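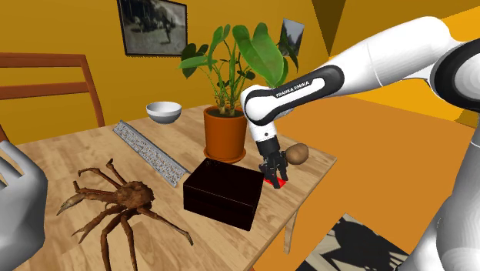 Figure 2. Tabletop with lidded box, potted plant and potato.

4.2 Where things get put down

Main question in this part: why do small items end up on the table and stay there? Diary data only, interviews come in 4.3. The sample is the 52 households in Braltlow that finished the full diary. One line per item, written when the item was put down, second line when it was moved. Diaries ran for 10 days in July. Total after cleaning, 700 entries. Entries with no place given were dropped before this count.

Tables won by a wide margin. Kitchen counter second, hall shelf third. We had expected the hall shelf to do better, given Grokari's older work on entryways, but most homes in Braltlow open straight into the main room and there is not much of a hall to speak of. Worth keeping in mind for anyone comparing towns.

Two kinds of entry. First, items on their way somewhere: mail, receipts, bank cards, produce that has not made it to the cupboard. Second, items that live on the table for good. Plants, lamps, fruit bowls, boxes with lids. We call these "passing" and "settled." The line between them is not clean. A passing item that stays long enough becomes settled, at least in how people talk about it. One diary lists a bag of onions as "just for now" on the first day and as "the onions' spot" on the last.

Settled items seem to pull passing items toward them. People wrote "next to the plant" or "by the box" far more than "on the table." Open bowls filled up quickly. Lidded boxes did not, even when bought for that purpose. The item went beside the box, lid stayed shut. Same pattern in all three housing types, and in homes with and without children. 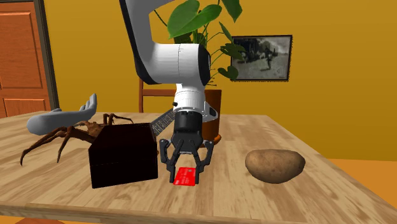
L. Mogensen

Cards are a special case. Flat, easy to lose, and needed again soon. In 19 households the diary has at least one entry where a card was looked for and found on the table under something else, mostly paper. Color came up a lot here. Bright cards were described as easier to spot, but we did not test this and the diaries can't settle it. Table finish may matter too, pale wood against dark wood. Left for later work.

Food entries were mostly root vegetables and bread. Short stays, moved at the next meal. Two exceptions, both squash, both decorative by the end according to the people who bought them.

Some limits. Diaries were self-reported and people got tired; entries thin out toward the end of the period. Items put down without thinking are the ones most likely to be missed, and they are also the ones we care about most. The Plululau sample had the same problem and used evening reminders, wich helped some. We did not use reminders. Also, "table" was never defined on the form, so a few desks are probaly in there.

For coding rules see Appendix B. Passing/settled labels were set by two coders, disagreements talked through and then fixed. The onions were coded as settled.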